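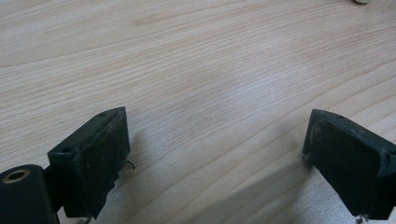 *3 min read*

We're looking for people who love tables. If you have ever run your palm across a tabletop and wanted to know how the boards were cut, how it was finished and what it would take to bring it back, please keep reading!

Doment is a small furniture workshop, and most of what comes through our doors is pale wood with the grain left to speak for itself. Long curving lines at one end, tight straight ones at the other, a darker streak or two running through - that sort of surface is what we spend our days with, and we still get excited about it. This spring the table bench needs one more pair of hands, and we're also opening a short tabletop course to people from outside the trade.

## The job: tabletop finisher

You'd be working beside Ilgın Akyol, who runs the finishing room, and Khairul Nugroho, who does the joinery. The work is a mix of new tops and older ones that need attention. On a typical day you might sand a kitchen table back to bare wood, mix a test batch of finish, fill a knot, and spend an hour at the window with a lamp held low, looking for scratches (this takes more patience than people expect).

What you'd be doing:

- sanding by hand and by machine, always with the grain
- applying oil, soap and hardwax finishes
- fixing rings, dents and sun-faded patches
- keeping the sample boards labeled and up to date
- talking with customers at pickup about how to look after their table

You don't need a certificate. We'd like you to have done some woodworking, paid or not, and to be able to show us one piece you finished yourself. A chair, a shelf, a breadboard, all fine. You should be comfortable lifting one end of a dining table and wearing a mask for part of the day.

The job is four days a week to start, with a review after three months. Pay is $2000 a month for those first three months and goes up after the review. Lunch is shared, and the coffee is strong because Ozan Kaplan makes it.

## The course: six evenings with one tabletop

If you'd like to learn but aren't after a job, come to this! Each person gets a small unfinished top and takes it all the way through: reading the grain, scraping, sanding, raising the grain with a damp cloth, sanding again, then two or three coats of finish. You take it home at the end. Güven Uysal teaches it, and he's wonderful with beginners.

The course runs in April and costs nothing. We do ask that you come to all six evenings, as each one picks up where the last left off. Bring an apron and shoes you don't mind getting dusty. Tools and sandpaper are here.

## How to apply

Write us a letter, by hand or typed, and tell us about a table you know well. The one you did homework on, the one at work with the wobble, whatever comes to mind. Job applicants, please add a few lines on your experience and a photo of the piece you'd like to talk about. Put "bench" or "course" on the envelope and send it to:

Doment, Box 1371

Letters should reach us by 3/25/19. Ertuğrul Canpolat opens the mail and will answer everyone, yes or no. We'll invite job applicants in for a paid half day at the bench, so you can see if you like us too.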